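Ticket 1000: Invoices printing with blank second page
Opened by: Vibeke Mogensen, Bisgaard office
Assigned to: Þórey Thygesen
Product: Enside invoicing, desktop client
Priority: Normal
Status: Closed
Opened: Sep 11, 2020

Original report

Since the client update went on, every invoice I print comes out with a blank page after it. One-page invoices print as two sheets, the second one empty. Two-page invoices print as three. Delivery notes are fine. Quotes are fine. It happens on the printer by the front counter and on the one upstairs, so I don't think it is the printer. I have restarted both of them and my own computer.

We print all the Kostgate invoices on paper since they still want them mailed, so I am pulling blank sheets out of every batch by hand. Last batch was 57 invoices.

Reply - Þórey Thygesen

Thanks Vibeke. Can you check three things for me:

Does the blank page show up in print preview, or only on paper?
If you save the invoice as a PDF, how many pages does the PDF have?
What does it say under Help, About, next to "Layout pack"?

Reply - Vibeke Mogensen

Preview shows one page. The PDF has two pages and the second is blank. Layout pack says 29.

Reply - Þórey Thygesen

OK, so the printer is out of it. If the PDF has the extra page then the client is producing it. Preview draws the page a different way from print and PDF, so it can look right in preview and still be wrong.

Layout pack 29 is the current one. I have the same pack here and I get one page from the standard invoice layout. Are you on the standard layout or your own? Look under Settings, Documents, Invoice. If there is a name in the box other than Standard, send me the name.

Reply - Vibeke Mogensen

It says "Teren footer 2". I didn't set that up, it was here when I started. It has our bank details at the bottom and the line about late payment.

Internal note - Þórey Thygesen

Custom layout, last saved in May under the old pack. Asked for an export. My guess is footer height. The old pack measured the footer from the bottom edge of the paper, the new one measures from the bottom margin. Any footer that was set tight will run past the end of the page by the width of the margin and push out an empty page. Delivery notes and quotes use the standard layout at this site, which fits with them being fine.

Reply - Þórey Thygesen

Please export the layout and attach it here. Settings, Documents, Invoice, then the small arrow next to the name, then Export. It makes one file. Don't change anything in it yet.

Reply - Vibeke Mogensen

Attached. It asked if I wanted to include images and I said yes.

Reply - Þórey Thygesen

Got it, and I can reproduce it. One invoice, two pages, second page empty. The footer block is taller than the space the new pack leaves for it.

Steps to fix on your side:

1. Go to Settings, Documents, Invoice and make a copy of Teren footer 2. Give it any name you like.
2. Open the copy in the layout editor.
3. Click once on the footer block so the border turns blue.
4. In the panel on the right, change "Measure from" to Paper edge.
5. Untick "Keep with next".
6. Save, close the editor, and set the copy as the invoice layout.
7. Close the client completely and open it again. The old layout stays loaded until you do.

Then save one invoice as a PDF and tell me the page count. Please do one short invoice and one that runs to two pages.

Reply - Vibeke Mogensen

Short invoice is one page now. The long one is still three, and the last one isn't blank, it has the late payment line on it by itself.

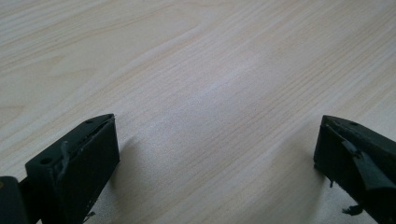

Reply - Þórey Thygesen

That one is a separate setting. The late payment line is its own text block sitting under the footer, and on long invoices it gets placed after the totals instead of at the bottom. Open the copy again, click the late payment line, and drag it inside the footer block. The footer border goes thicker when it will accept it. If it won't drop in, cut the text and paste it as the last line of the bank details - same result on paper.

Save, and restart the client again as before.

Reply - Vibeke Mogensen

It wouldn't drop in so I pasted it. Short one is one page, long one is two. The bank details are slightly smaller than they were, but they can be read.

Reply - Þórey Thygesen

The smaller text is the "Shrink to fit" box on the footer. You can untick it if you have room. If the extra page comes back, tick it again.

Leave the old layout in the list for now. Invoices that are already posted keep a link to the layout they were made with, and if you delete it they reprint in Standard, without your bank details.

Reply - Vibeke Mogensen

Left it ticked. Ran the rest of the Kostgate invoices on the upstairs printer and no blank sheets. Can the other two people here use the copy, or do I have to do it on each computer?

Reply - Þórey Thygesen

Layouts are shared, so they will have it once they restart the client. The choice of layout is per user though, so each of them has to pick the copy under Settings, Documents, Invoice.

Reply - Vibeke Mogensen

Done on both. You can close this.

Resolution

Cause: custom invoice layout saved under an earlier layout pack, footer measured from the wrong edge. Second fault from a loose text block below the footer.
Fix: copied layout, footer set to Paper edge, "Keep with next" off, late payment text moved into footer.
Follow-up: add a check to the update notes for sites with custom footers.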